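**Ticket 174: arm stops short of the cooler in sim, planner reports success anyway**

Opened by: Mirjam Van Beek
Component: Gilleler motion planner, simulation build
Status: fix merged, one leftover at the bottom

Hello all, and sorry in advance for the length of this one! I've been going back and forth with it since breakfast and I'd like to get everything down while I still remember which change did what.

The short story is that the arm plans a nice smooth approach to the storage bin task (the Rothe world, cream container on the wooden stand), gets nearly there, and then settles just shy of the left side of the container. No error, no warning. The planner prints `GOAL_REACHED` and hands over to the grasp step, which quite reasonably closes on nothing and times out. I ran 98 trials overnight with random start poses and 17 of them ended this way. The others went through without a hiccup, so it isn't a plain offset in the goal pose, which was of course the first thing I spent an hour on.

Things I tried, in the order I tried them:

- Swapped the goal pose for one recorded by hand. Same behavior.
- Turned off collision checking against the stand. Slightly fewer stops, but then the fingers clip the wood, so please don't do this.
- Went back to the April release of Gilleler. Same behavior, so we can stop blaming last week's merge (my apologies to whoever I grumbled at in the channel).
- Printed the distance from the gripper to the nearest collision shape at the moment of stopping. It was 6 mm every single time.

That last one was the clue, because 6 mm is exactly our default padding.

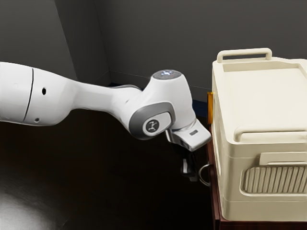 So I drew the collision shapes over the visual ones, and the container's came out as one big box, grown on every side to take in the latch tab and the lid handle. With the padding on top of that, the goal pose lands inside the forbidden zone for some wrist angles and outside it for others. When it lands inside, the planner nudges the goal to the closest free spot, and then (I really had to read this twice) compares the final pose to the nudged goal and not to the one we asked for. From its own point of view it did a lovely job.

**Reply from Nabila Ragab, 2020-05-19**

Thank you for the careful write-up, Mirjam, it saved me a good deal of digging. I can confirm the goal comparison. That code came over from the old Zullstead project, where goals were always in open space and a small nudge never hurt anyone. I've changed two things on the branch:

1. `check_goal()` now compares against the requested pose. If the goal was moved by more than 2 mm it returns `GOAL_ADJUSTED`, and the grasp step refuses to start.
2. The container now has separate collision shapes for body, lid, handle and tab. It's a bit slower to load, but I couldn't measure any difference in planning time.

Could you rerun with the same seeds? The file should still be in `results/rothe_bin/`.

**Reply from Mirjam**

Rerun done, same seeds, all 98 of them reach the requested pose and the grasp step starts each time. I'm so pleased! I also put the old single box back for one run to be sure the new status really fires, and it does, with a readable message. Merged.

One leftover: the ring pull on the stand still has no collision shape at all, and the fingers come down right next to it. Risier want to use this world for their drawer task later in May, so I'll open a separate ticket for that and link it from here.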